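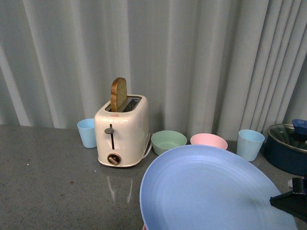 M. Cornier

Reading time: 7 minutes, with the exercise

Why Bread Goes Stale
Week 4 notes, Food and Everyday Chemistry, Nevlow Evening College

Most people will tell you stale bread is dried-out bread. Fair guess, and I believed it for years! But seal a loaf so well that no water can get out, and it still turns firm. So where does the firmness come from?

The answer is starch. Raw flour holds its starch in tiny, tightly packed grains. In the oven the grains soak up water, swell and lose their order (this is gelatinization, and you'll want the word for the quiz). The crumb of a fresh loaf is soft largely because of that mess. Then the loaf cools, and the starch chains start lining up again and forming small crystals. We call this retrogradation - a big word for molecules settling back into rows.

Now the part I love. Retrogradation runs faster in the fridge than on the counter, so the fridge is a terrible place for a plain loaf. The freezer is fine, as long as the bread gets cold quickly. And heat undoes a good deal of the damage: warm the crumb well and those crystals loosen, which is how yesterday's slice comes back to life as toast. The effect fades as it cools, so eat up.

Crust does the opposite of crumb. It starts dry and crisp, then pulls water from the middle and goes leathery.

Home exercise
Mix a plain dough from 500 g of Drudlow white flour, bake it, and let it cool fully. Cut three slices and wrap each one tightly. Leave one on the counter, one in the fridge, one in the freezer. Next day, thaw the frozen slice in its wrap, let the fridge slice warm up too, then press each with a thumb and write down what you feel. Fasting for Ramadan? Do the press test by day and the taste test after sunset.

Bring your notes on Tuesday, crumbs and all.

Nevlow Evening College, Room 119 | Course handouts may be copied for class use | Back to top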